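Gripper stalls between grasps: how to find it and clear it

Updated December 28, 2024

Quick writeup, doing this between shifts. Covers the stall we kept getting on the Odolia arm at the Dustley mock store, fruit picking job. If your fingers freeze mid task with code 2966 in the log, start here.

What it looks like. Arm drives up to the bin, fingers open, then nothing. Or they shut early and won't open again, arm keeps moving like it has something. Second one is worse – a closed gripper going down on a tray at full speed will bend a finger plate. We bent one in February.

Before you touch anything

Hit the stop. Not the pause button in the Fava screen, the real stop. Pause leaves the gripper motor live and it can snap shut when the stall clears.
Wait 30 seconds for the drive to bleed down.
Keep hands out of the gap till the finger light is off.

Step 1. Pull the wrist camera stills

Log gives you the code but not the finger position. The stills do. Fava keeps them with the run, open the run and go to Wrist. Check whether the fingers are apart or together and what they're pointed at. 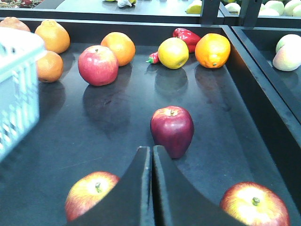
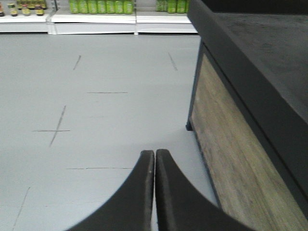
Fingers together, basket on the left:

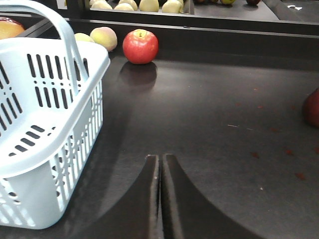

Now match each still to the command log. Look for the last grip command before it. Command says open and the fingers are together, you have a real stall. Command says closed and they're together, gripper is fine and the problem is further up, go to step 4.

Step 2. Check the finger travel by hand

Power off, stop in. Push each finger out slowly. Should feel the same all the way. A gritty spot near the closed end is the usual one. Juice gets in the slide and drys there. Wipe with a damp cloth, then a dry one. No spray, it runs down into the wrist seal.

If one finger moves and the other doesnt, the link pin has walked out. Push it back flush and put a new clip on. Don't reuse the old clip.

Step 3. Current limit

Open the gripper page in Fava, look at Close Limit. Ours had gone back to 3,680 after an update, the setting for the big Hermans fingers. Way too high for these. They close so hard the drive trips and then locks itself out. Put back your own number, the one on the sticker inside the control box. No sticker, call Hermans, don't guess.

Save, then power cycle. Save alone does not stick. Lost a whole morning to that.

Step 4. Late commands

If the fingers did what they were told but at the wrong time, it's the network. Unplug the wrist cable at the base, look for a bent pin, plug back in till it clicks. Then run the delay test from the Fava tools menu. Anything red, swap the cable before you go changing settings.

Step 5. Test run

Slow speed, nothing in the bin. Open and close 2 times with a hand on the stop. Then one soft item, slow. Then normal speed.

If 2966 comes back on the slow run, leave the arm stopped and tag it out. Do not keep clearing the fault to finish the job – each reset starts the motor against whatever is jammed, and thats how we got the bent plate.

Write the code, the finger position and the last command in the log book before you reset. Clearing the fault wipes the counter.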